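Multi-finger hand vs. parallel jaw for tabletop work

Forum: End Effectors and Tooling
6 replies

skurumton_lab
Posted 1/10/20
We have one arm and enough money for one more end effector. Right now we run a Bidell parallel jaw. The candidate is the Gekstead multi-finger hand, which we have on loan until April. The tasks are all light tabletop stuff: cups, plates, sponges, foam blocks. Nothing over a pound.

I ran both on the same set of objects. The jaw got 23 clean picks in a row on a rigid cup before I stopped. The hand dropped the same cup 2 times in the first ten tries, both times because the thumb closed early and pushed the cup over. After I changed the closing order it was fine.

Soft objects went the other way. The jaw squeezes a sponge into a bow tie and then the sponge rotates around the pinch line when the arm speeds up. The hand keeps it from rotating. Before I write this up for Divina Castillo, who signs for equipment here, I would like to hear from people who have owned a hand for more than a few weeks.

torque_and_tea
Keep the jaw. We had a multi-finger hand for two years and it spent a lot of that time on the bench with the covers off. Tendons stretch, the zero drifts, and you have to recalibrate before any data you collect is worth keeping. A jaw has one thing to calibrate.

For the sponge, put wider pads on the jaw. We cast ours out of silicone in a printed mold and the rotation problem went away. Total cost was lunch money.

mpalmer88
Wider pads fix the sponge and break the plate. If the pads are thick you can't get one under a rim that sits close to the table. We ended up swapping pads between tasks, and that got old in a hurry.

I don't agree that hands are always on the bench. It depends on the hand. Anything with tendons, sure. The direct-drive ones have been okay for us, apart from heat. Which model is the loaner?

skurumton_lab
Direct drive. The motors get warm after an hour of holding but I haven't had a shutdown.

My bigger complaint is the camera. I have the wrist module sitting on top of the hand, and when the fingers are closed on something I lose sight of whatever is past them. With the jaw I could see between the two fingers all the way to the table. I switched to a head view for placing and use the wrist view only for the approach.

torque_and_tea
So now you need a second camera to do what the jaw did with one. Put that in the write-up too.

ruiz_fan_no_relation
You want two cameras with the jaw as well. We run Ruiz-Ortega controllers with one fixed view and one wrist view, and success on placing went up with both grippers when we added the fixed one. I wouldn't charge that to the hand.

A question about the controller side – are you commanding each finger or just a single close value? If it is a single close value you are paying for a lot of joints you don't use. Plenty of people buy a hand and then drive it like a jaw.

skurumton_lab
Single close value with two presets, one for rims and one for blocks. I know. Per-finger control is on the list, but our teleop glove has a lag I can't get rid of, and the operators do better with presets.

mpalmer88
Then I'd lean toward torque_and_tea on this one, at least for now. With presets only, a jaw with decent pads gets you most of the way. If you fix the glove, the hand starts to earn its price.

One more test before you decide. Do slow releases over a plate. Soft objects stick to finger pads and get dragged when the hand opens. Our jaw let go clean. Our hand dragged foam off the target until we dusted the pads.

skurumton_lab
Good idea, I'll do slow releases with both and post the numbers. I'm using the block preset for it, blue sponge, lavender plate, with the cup left close to the rim so I can see if the hand has enough room on that side. Same layout for the jaw after that.

torque_and_tea
Post the wrist placement too. If that module is as tall as it sounds, I'd try turning it to the side before blaming the fingers.

skurumton_lab
Sure. Head view below, module still on top of the hand. I'll try the side mount after the release tests – the bracket needs two new holes first.
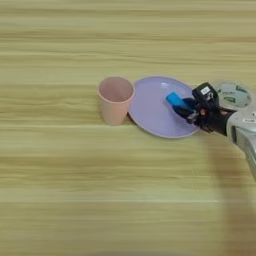
Gekstead hand with the blue sponge-like block over the plate, block preset, seen from the head camera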